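Progress report to the Jang Fund: family liaison for unresolved missing person cases

2 min read

The liaison office in Jarby has now been open for two full quarters. In that time 84 families have asked us to review how a relative's case was handled. We accepted 56 of them, and 23 reviews are finished. The rest are waiting on records, mostly from the county.
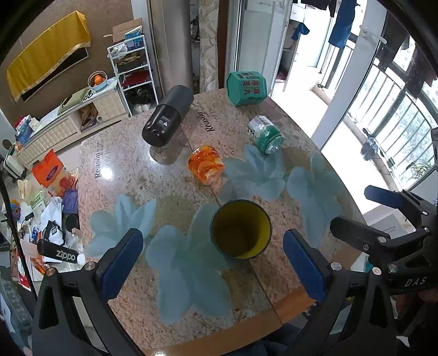

Records remain the main delay. Iroritz County still answers requests by mail only, and older files are often missing the first officer's notes. We have asked for one named contact there and expect an answer in May.

Of the finished reviews, 4 were sent back to detectives with new witness names. The others closed with a written summary for the family. Several families told us it was the first paper they had received. 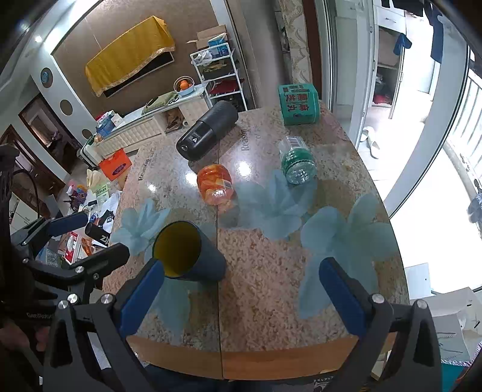

Spending is within budget except for travel, which ran over when the Nunduvau interviews had to be done in person. We would like to move unspent printing money to cover it.

Next quarter we plan to add Saturday hours and train a second case reader. A draft of the intake form in Spanish is attached for your comments.

Nkechi Isah
Program manager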